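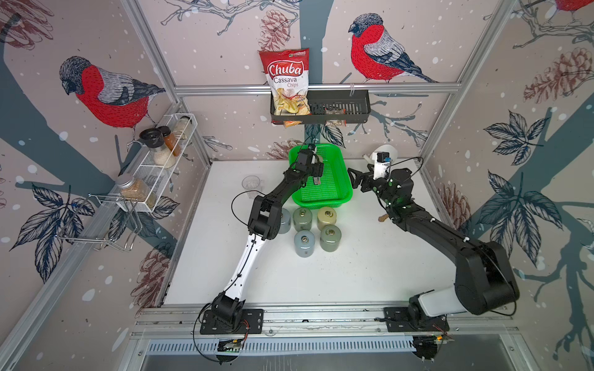 The wall comes into its own

In small kitchens the worktop is always the first thing to be lost. Jars gather beside the kettle, a packet of something opened on Tuesday leans against the bread bin, and before long there is no clear surface on which to chop an onion. The Ondley Home Institute has given much of the past year to this question, and its findings, published in August 2025, return to an old answer: the wall.

The Institute visited 116 households, all of them with kitchens used every day and most of them rented. Residents were asked to keep a record of where food was stored, how often it was moved and which items were forgotten. In the first round of visits, 266 opened packets and jars were found to be duplicates of something already in the same kitchen. Salt and paprika led the list. Most of the duplicates had been pushed to the back of a deep cupboard.

Open wire storage performed well in the trials that followed. A wire rack holds very little, and the Institute regards this as a merit. A single row of jars on a side wall can be read at a glance, and a cook who can see that the granules in a clear jar are running low will seldom buy too early or too late. Glass with a screw lid was preferred by most households. Jars of different heights caused no difficulty, provided that the large ones were kept on the lower part of the rack and the slim spice jars above. A grinder may stand with them.

Snacks present another problem. Bags do not stack, and they slide. A black wire basket shelf on the back wall, fixed high enough to leave the working surface free, allows a bag of cassava chips to stand upright at one end with its name facing the room, and leaves space along the shelf for smaller packets. Households in the Ekum district, where the kitchens are especially narrow, reported that they finished opened bags sooner once these were in view. Some residents admitted that they also bought more of them.

The Institute is equally interested in what lies behind the storage. Plain white walls were long considered proper for a kitchen, on grounds of cleanliness. Patterned wallpaper has since returned, and designs of garden birds, bare branches and pine cones have proved popular. A red breast against dark blue leaves is a cheerful thing to meet on a December morning, and a busy pattern is forgiving of small marks. Black wire shows clearly against a pale ground – white wire tends to recede, which suits a side wall. Residents are advised to choose a paper that may be wiped, and to hang it before any rack is fixed.

Fixing deserves patience. Racks should be emptied and checked every 30 days for loose screws, and hooks beneath a rack should carry light utensils only. Jars of dried herbs should be kept out of direct sun, which fades them.

A second study, in Hovov and Ye, will look at kitchens shared by 2 or more households, where the ownership of a jar is often less certain than its contents. Applications to take part close in December.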